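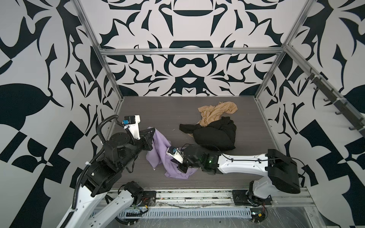

Keta Lâm, columnist, Mustadgate Home Pages

Most laundry advice starts with folding. I think folding is overrated and hooks are underrated, and I have thought so since I moved into a place with 4 shelves and no closet.

A shirt that has been worn for two hours is not dirty. It is not clean enough to go back in the drawer either. So it goes on the chair, then another shirt goes on top of it, and by the end of April the chair is gone. People buy baskets to fix this. A basket is a chair with sides. The clothes at the bottom still get creased and you still forget what is in there.

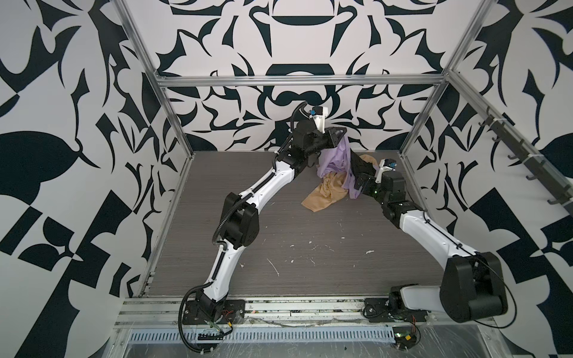 My own rule is that anything in between gets hung up the minute it comes off. It takes less time than folding and I can see what I have. The usual objection is that people own hooks and don't use them, and I accept that. A rack with six hooks on the wall does nothing for a pile of clothes on the flat surface next to it. The hooks have to be where you undress, at a height you can reach without thinking. If you have to walk across the room, you will use the floor.

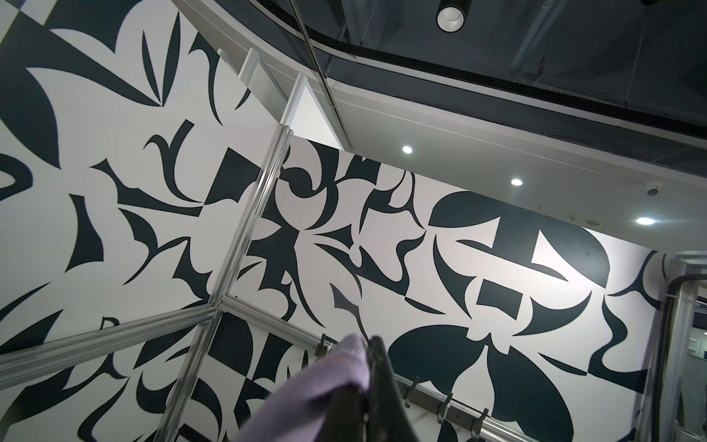 I also think soft colors and dark ones can share a hook for a night. Sorting belongs to wash day. If you make people sort at bedtime, they will quit by the second week.

Drawers are fine for socks and for sweaters that stretch. Everything else I would rather see on a wall, even a busy one. Guests may find it untidy. I would take that over ironing the same shirt twice in one week.

Mustadgate Home Pages | Contact the editor | All rights reserved | Back to top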